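Thursday, late

Feet up at last! I was on the go from seven this morning and I've got the window open even though it's still cold for May, so if my handwriting gets worse as this goes on, that's my fingers.

The big news is the plant. I've been saying for weeks that the workspace needed something alive in it (white walls, white tables, cables, you could forget what month it is in there) and today on the way in I stopped at the stall in Brerkville and bought one. White flowers, tiny ones, lots of leaf. The woman wanted 550 for it and I'd brought 2000 for groceries, so groceries are going to be a bit thin this week, oh well. I carried it on the bus in my lap like a baby and got soil all down my good pants.

Then of course I couldn't decide where it should live. Montserrat said by the back wall, against the brown paneling, and she may be right that it would look better there, but then who would ever look at it? I wanted it out on a surface where people work.

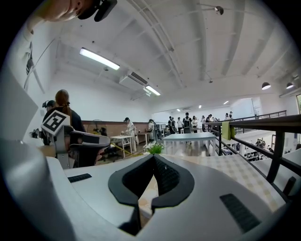
So it stayed where I could see it, and I was ridiculously pleased every time I looked up. Little white flowers and green leaves and everybody busy behind them. Araceli asked what it was called and I had to admit I never asked, I was too busy counting change. She wants to call it Bhat, after her old landlord, and I'm afraid that one is going to stick.

I do worry about the watering. The stall woman said 200 ml twice a week and Araceli says 100 is plenty, and her balcony in Sevesau is practically a jungle, so I'm going with her. I need to find a saucer too. There's that chipped blue one from the Jedberg set at the back of my cupboard, it might be too small but I'll take it in tomorrow and try.

Dinner was toast and the last of the soup. Call Mom about Sunday. Also soak the pants before bed, the soil has dried right into the knee.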